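Home Help Exchange
Laundry and Fabric Care

Red cotton keeps turning everything pink — can I save the colour and the rest of the wash?

Posted by Zovness, 14/02/2022

Hello all! I've fallen completely in love with red this winter and my washing machine has not. It started in January when I did a mixed load at 30 degrees and took out two pillowcases the colour of strawberry milk. Since then I've washed the red things separately, but the water still comes out pink and I'm worried they'll fade to that sad brick shade before summer.

What I'd like to know is whether there's a way to make the dye stay put. My aunt swears by a good soak in salt and vinegar. My neighbour says that's nonsense and I should buy a bottle of something. The label only says wash with similar colours, and I don't own enough similar colours to fill a drum (yet!).

It's soft cotton, a lovely bright red, and it creases if you so much as look at it. I've got a front loader that spins at 1200 or less, and no tumble dryer, so everything dries on an airer by the window.

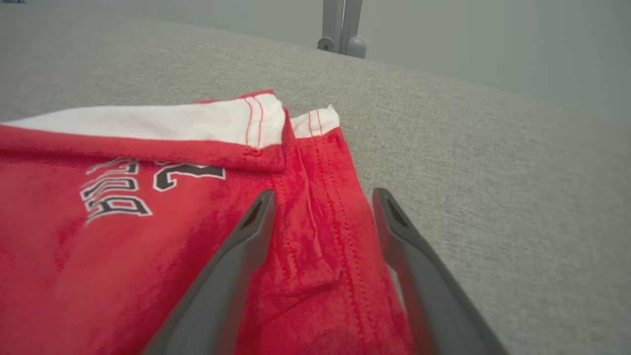
Lallov
Salt and vinegar is for chips, I'm afraid. Both get used in dyeing at the stage when the colour is going in, and that's probably where the idea comes from, but neither will lock in the dye on a finished cotton garment at home. I tried it years ago on a burgundy bedspread and ended up with a burgundy bath.

Colour catcher sheets are worth having. They mop up some of the loose dye in the water, but they don't stop it leaving the cloth, so I wouldn't trust one with anything white.

Carys Rosser
Oh, I do love a red wash, so you're among friends! I've been sewing and dyeing at home for 11 years and have ruined plenty along the way, including a christening gown (long story, it was only the lining).

Lots of reds are sold with spare dye still sitting in the fibres. It isn't properly attached, so it comes away in the wash, and once most of it has gone things calm down a great deal. You want to get rid of it on purpose, away from everything else. My routine goes like this.

Test it first
Wet a hidden bit of hem, press a white hanky on it for a minute and look at the hanky. A faint blush is fine. If it looks as though you've cut yourself, carry on with the rest of this.

Rinse until it's nearly clear
Use a bucket or the bath and plenty of cool water, and change it as often as you need to. Don't leave the thing sitting in its own pink water overnight — the loose dye can settle back in patches, and any trim will soak it up.

Wash inside out, on its own or with darks
I use a liquid detergent for colours, at 30, on a short cycle. Turning it inside out saves the outer face from rubbing, and rubbing does as much harm as the water. Don't cram the drum either.

Get it out promptly
This is where I used to come unstuck. A damp red sleeve lying against a pale one will print itself on there beautifully. Shake it out, smooth the seams with your hands and hang it straight away. Keep it out of strong sun too, so I'd move that airer back from the window.

Put it away only when it's bone dry
Feel the collar and the thick seams, as they're always last. I fold mine loosely and give them a night on the spare chair before they go anywhere near pale upholstery or the white shelf in the cupboard.
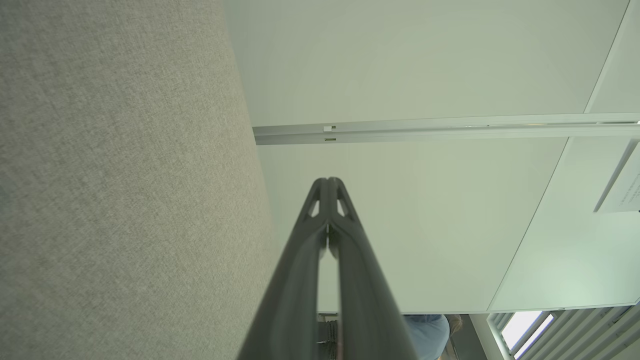

What about the pink pillowcases?
Don't iron or heat them before you've had a go! Wash them again as soon as you can, and if the pink is still there, try an oxygen bleach soak in the warmest water the label allows. Mine took two goes and a lot of peering. If they have coloured embroidery, test a corner first. And if nothing shifts it, well, pink pillowcases are rather cheerful, and you can always dye them red and join the club.

Atar
I just wash everything cold and wear black. Agree about the hanky test though, I did it on some new towels after reading this and they went straight in the bucket.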